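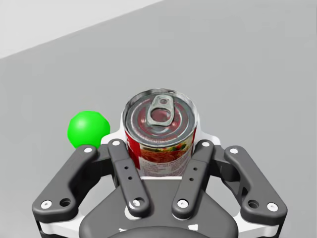 Start with the gripper that forgives a sloppy approach, was the advice from Yan, and the simulation lead at Roscombe has taken it to heart. The team is comparing two-finger linkage grippers for Gundmont arms, all in sim before any hardware gets ordered, and she is plainly having a ball.

“I ran 200 grasps before lunch and didn't want to stop,” she says. Cans went well on the linkage model, with 145 clean holds. The Vulley controller was the bigger surprise — it settled in 18 milliseconds after a change in finger force, and she'd budgeted for far worse.
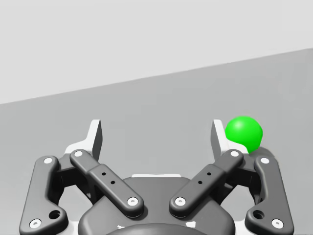

Spheres are harder, and she loves them for it. “A ball tells you straight away if your centre line is off. You close a bit crooked and away it rolls!” She has 59 more approach angles queued for tonight, with pad friction turned down, and after that she wants to try the wrist camera in colour.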